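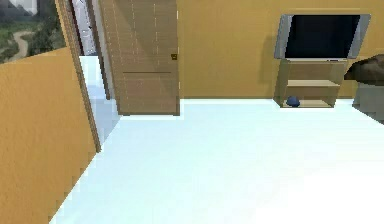

Última modificación de esta página: agosto

Los caminos: cómo nacen y para qué sirven
Sección infantil – Geografía para primaria

Un camino es una franja de terreno por la que pasan personas, animales o vehículos. Muchos caminos de tierra no fueron dibujados por un ingeniero. Nacieron poco a poco, a fuerza de pisadas. Cuando muchas personas cruzan un prado por el mismo sitio, la hierba se aplasta, deja de crecer y el suelo queda a la vista.

¿Por qué tienen curvas?

Subir una ladera en línea recta cansa mucho. Si el camino da rodeos, el recorrido es más largo, pero la pendiente resulta más suave. También hay curvas que sirven para esquivar una roca, un árbol grande o una zona con barro.

¿Qué les hace la lluvia?

El agua baja por la ladera y arrastra la tierra suelta. Este fenómeno se llama erosión. Para evitar daños se abren cunetas – pequeños canales a los lados – que recogen el agua y la llevan fuera del camino.

¿Son muy antiguos?

Algunos, sí. Hay rutas que ya se utilizaban hace unos 3.000 años para llevar ganado, sal o cereales de un lugar a otro.

Actividad para el aula

Con la ayuda de una persona adulta, forma una montaña de arena húmeda en una bandeja. Traza 2 caminos hasta la cima, uno recto y otro con curvas. Mide los dos con un cordel y anota los resultados en tu cuaderno.

Palabras nuevas
Ladera: cada uno de los lados de una montaña.
Pendiente: inclinación del terreno.

Textos: Mirela Peixoto. Revisión: Everaldo Caldeira.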